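Sunday, May 31, 2020

To: Jade Sutherland, Resmont
From: Bevan Pirihi, Skotance
Re: progress on the sorting cell, and the visit day

Jade, sorry this is in bits. Written up over the weekend so you have it before your board papers go out. Full accounts to follow from Soledad Herrera, she has the receipts.

**Where we are**

Second payment spent apart from 290 pounds, which is held back for spare fingertip pads. Two-arm cell is up and was shown to vistors this month. Power supply task is the one we ran on the day, as agreed in the plan. The cable-laying task is not ready and we did not show it. More on that further down.

**The visit**

Guests were from Huenchumán (the repair firm) and Tusalano, who we hope will lend us more scrap units. Doors at 10, talk from Gervasio Gaete first, then everybody over to the cell. Talk ran long. Will cut it next time, most people wanted to get to the arms.

The job itself: units come in a divided cardboard box, leads all bunched up on top of them. One arm takes hold of the metal case, lifts, carries it to the trays. Other arm stays by the box. We picked used units with the leads left on as that is what Huenchumán gets in the door, and tidy new ones would have told them very little.
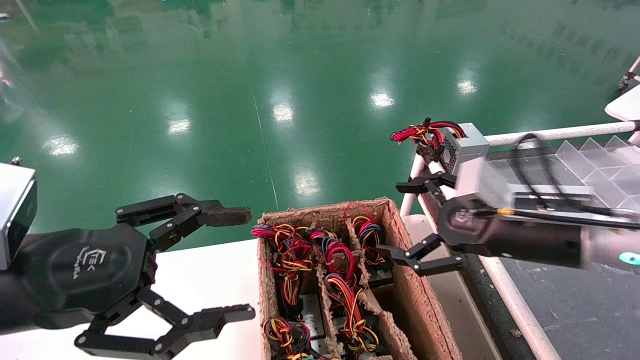
**What people asked about**

- Leads. By far the most talk was about leads. Red, black, yellow, they loop over each other and the gripper has to come in past them to reach the case. Gervasio's view is that we should keep gripping the case and leave the wires be. Huenchumán would like the arms to find the connectors as well. Told them that's a separate piece of work and not in this grant.
- Boxes. Ours are rough, edges torn. Tusalano asked if we need a special box. We don't want one. If the cell only works with a nice plastic crate it's no use to a repair shop.
- Noise. Fine, people could talk over it.
- Price. Kept that short, we gave the 900 a month running figure from the plan and said it would be looked at again.

**Trials before the day**

Soledad Gaete ran the practice lifts. She is keeping the log and wants it kept seperate from the visit notes, so no results table in this report, you get it with the next one. Her main points:

- A grip on the flat side of the case is steadier than one near the vent panel.
- Dividers help. They keep the units upright, and the arm knows more or less where to look.
- Where a loop of wire lies over a divider the lift is slower, as the arm has to back off and come in again.
- Clear trays are hard on the cameras. Thin see-through walls, ceiling lights on a shiny floor behind. We're going to try a strip of matt tape along the top of each wall. Cheap, and can be pulled off.

Also trays need a proper clean between runs. Brown dust on the base of the big one, bits of debris. It comes with used stock. Have added a wipe-down to the start-up list.

The wrist camera has turned out to be the more useful view for the box, you look straight over the fingers at the dividers and wires, with the tray beyond. Gervasio would like that view up on a big screen for the next lot of visitors. Agreed, if we can borrow the screen. 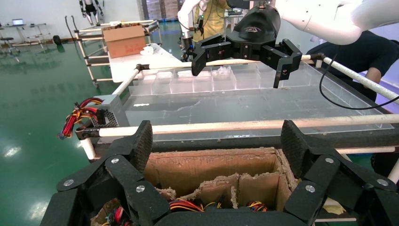 Will Resmont need to pay for another visit day in this grant period?

The next one comes out of what Skotance already has, so there's nothing extra for you to find.

**Behind / at risk**

Cable-laying: late by almost 4 weeks. Part of that is parts, part is me putting people on the visit instead. Plan is Gervasio back on it full time from Monday.

Loan of units from Tusalano: they said yes in the room, nothing in writing. Chasing. If it falls through we go on with the units we have and the test set is smaller, which I'd want to note in the final report.

Staffing no change.

**Need from you**

1. OK to move the pads money into the next period if the order slips.
2. A name at Resmont for the Huenchumán letter, they want to write in support.
3. Date for your own visit. Mornings better, the cell is free then.

Ring me if any of this is unclear, I'm at the bench most of the week.

Bevan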